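Outbound

The parcel volume at the unit went up in May and the process I had been using stopped working. I am writing down what I changed, mostly so I can find it again when I forget why the pen has to stay on the shelf.

Background, for anyone who hasn't read the older posts. I handle returns and small orders for Zevico, a shop that sells kitchen spares and storage parts. Goods arrive from the Utonitz warehouse, get checked, and leave again with one of two carriers, Jang or Vover. The unit is a single room. There is one door, which all the parcels go through in both directions, so inbound and outbound have to be kept apart by position on the floor and very little else.

The old process was a list. Every parcel that came in was written on paper with its number, and every parcel that went out was crossed off. Lists are fine at low volume. Mine held up until I had 76 open lines at once, at which point finding the right line took longer than finding the right box. I also made transcription errors. Over one stretch I found 5 where two digits had been swapped. Each of those cost me most of an evening, as a swapped number looks like one missing parcel and one surplus parcel, and they don't sit next to each other on the list.

The scanner was the obvious fix. I put it off on the grounds that I didn't want to maintain a database. I don't maintain one now either. The scanner behaves as a keyboard. It types the code into whichever cell is selected and sends an Enter, and the cursor moves down. The spreadsheet has three columns: code, time, carrier. The time column is filled in by a formula and then frozen at the end of the session with paste-as-values. If you skip the paste, all the times update when the file is reopened, and the record is worthless. I lost one session that way.

I allowed 3000 rows per sheet. Past that the duplicate check slows down noticeably on my laptop, and a slow duplicate check is dangerous. You scan, see nothing, and scan again. Then both scans land and both get flagged, and now you have to work out whether there are two parcels or one. A new sheet each month avoids the problem.

Corded or cordless

I went with corded. The cordless unit I tried first went to sleep to save its battery and swallowed the first scan after waking. It gave the same beep either way, so there was no way to tell from across the room. The cord has its own cost. It gets under things, and it limits how far into a pile I can lean before the plug starts to pull. A longer extension took care of the plug. The cord still goes under things.

Which code to scan

This took more thought than the hardware. A parcel can carry three or four codes: the product barcode from the manufacturer, the warehouse sticker, the carrier label, and sometimes an old carrier label from a previous trip. Only one of them belongs in the sheet. My rule is the carrier label for anything leaving and the warehouse sticker for anything arriving. Old labels get a line through the bars with a marker before the parcel touches the floor. One stroke along the length of the bars is not enough, by the way. Scanners read straight through it if any clean band is left above or below. Cover the full height.

Mailer bags are worse than boxes. The label sits on a soft surface and creases across the bars, and the scanner wants them flat. I pull the bag tight with the free hand or press it against the wall. Shiny tape over a label causes a different failure: the light bounces back and nothing reads. Tilting the scanner a little off square fixes most of those. The rest get typed in by hand and marked with an M in the carrier column.

Floor order

Parcels for dispatch go on the floor along the plain wall, under the paper sign. I tried racks, and the racks filled up with things that weren't leaving. A floor pile has one useful property: I can't walk past it. I scan from the front of the heap toward the wall, one hand for the scanner and one for the boxes, and small boxes get stood on edge if that brings the label up. Marker numbers on the boxes are for my own sorting and never go in the sheet. Pad and pen stay within reach on the shelf for anything the scanner refuses.

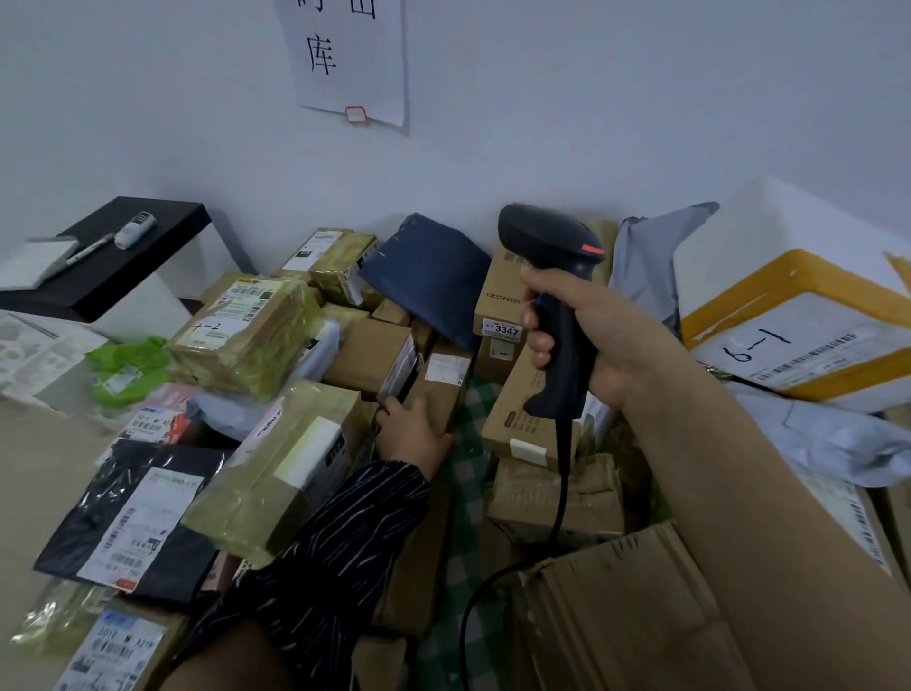
Label stock

I buy blank labels 1000 to a roll. Cheaper rolls are available, but the adhesive lets go on recycled cardboard if the room is cold, and a label that has come off in a van can't be scanned by anyone. Press the corners down last. If a corner lifts within a minute, put tape along the edges only and keep it off the bars.

Still open: Jang and Vover use codes of different lengths, so the carrier column could fill itself in from the character count. I have the formula half written. It fails on the M rows.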